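Home bench > Notebooks > Skin & balm > May

Search this notebook Type a keyword Go

4 min read

May, batch notes, dry-skin balm (the one we keep calling Wekwood)

Started at 9:40 with the kettle on and the windows shut. My hands were already in a state from yesterday's washing up, so I put the last of the old batch on the left and nothing on the right, and left it that way until lunch. Left was clearly happier by noon. Not a test, I know, but it cheered me up!

What changed from the last version: less beeswax, more shea, and the oil is now half sunflower and half the jojoba from Tradby. The old one sat on top of the skin like candle drippings. Lovely smell, awful drag. I want something that goes on in the morning under a moisturizer and doesn't pill when you rub your cheek.

Weighed out for a small run:

shea butter 90 g
beeswax 18 g
sunflower and jojoba, equal parts, topped up by eye until it looked like the March one (yes, I know, write it down next time)
vitamin E, a few drops
no fragrance in this one

Melted the wax first in the double boiler, then the oils, then took it off the heat before the shea went in. I'm completely sold on adding the shea late. Last time it got too hot and cooled slowly, and by the weekend the whole tin was full of little grains, like semolina. They melt on the skin but they feel horrible for the first second, and the first second is what people judge.

Poured at 10:25. Half the tins went straight into the fridge, the other half stayed on the counter with a towel over them. Blotted the drips off the rims while they were still liquid, so much easier than scraping later.
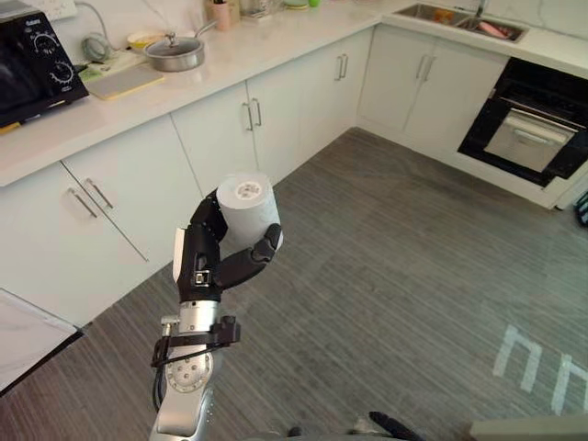 Maarten Prins thinks the fridge is a mistake and wrote in the margin of the last page that fast cooling only hides the graininess for a week or two, then it comes back the first time the tin gets warm in a coat pocket. He wants a tin from each half carried in a pocket until the end of the month. Fine by me, I'll carry both. He also says the beeswax is still too high for anyone with oily skin, and I half agree, but this isn't for them! This is for the people whose foreheads go tight as soon as the heating comes on.

Fridge tins at 11:10: firm, glossy on top, a slight dip in the middle. Counter tins still soft. Tried the fridge one on the back of my hand and it melts in so fast, I did a little dance. No drag at all. A bit of shine for ten minutes or so and then just soft skin.

On the face is another story. Cheeks, wonderful. Around the nose it felt heavy, and my sunscreen slid a bit when I put it on too soon. Left a longer gap on the second try and it behaved.

Compared with the Avulon cream that I used all winter: Avulon goes on more easily, no question, it's a proper emulsion and ours is only fats. But by mid-afternoon I wanted more of the Avulon and I haven't wanted more of this. Could be the weather. It's mild out and I'm judging a winter product in May, which is silly, but if we wait for frost we'll never have it ready for frost.

Lips: very good. Better than as a face balm, if I'm truthful. Maybe we should stop arguing and fill some small sticks. The stick would need more wax to stand up, so that's a separate recipe, and then we're back to drag. Hmm.

Elbows: obviously great, everything works on elbows.

Smell with no fragrance: faintly nutty, from the shea. I like it. The refined shea from Trịnh would be nearly neutral and I have a sample bag open, so that's tomorrow's swap, everything else the same.

Storage. I'm moving the finished tins off the windowsill for good, the sun side was sweating by 2 p.m. Labels need the batch number and the cooling method or I will mix them up, I have done it before and will do it again.

If this one holds, the next step up is a 700 g melt, and I'd need the bigger pan and a thermometer that clips on. A full order of lids only gets cheap at 1,000, and I'm not buying a thousand lids on the strength of one good morning. (I did look at the price, though. Twice.)

Evening, 7:30. Washed my face with the plain cleanser, patted it nearly dry and put on a pea-sized bit while the skin was still damp. That's the way to use it!! So much better than on dry skin, spreads twice as far, and the heavy feeling near the nose is gone. Must go on the instruction card in big letters. 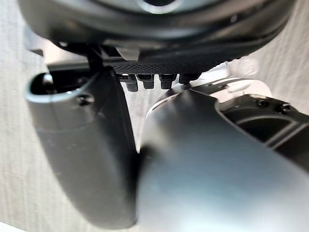 To do before the next batch

Weigh the oils properly, both of them, and write the numbers down before pouring.

Swap in the Trịnh shea, fragrance-free again.

One fridge tin and one counter tin in the coat pocket, check both for grains.

Try it damp versus dry on somebody other than me. Maarten has volunteered one cheek.

Lip stick version: start from the same oils, bump the wax, see how bad the drag gets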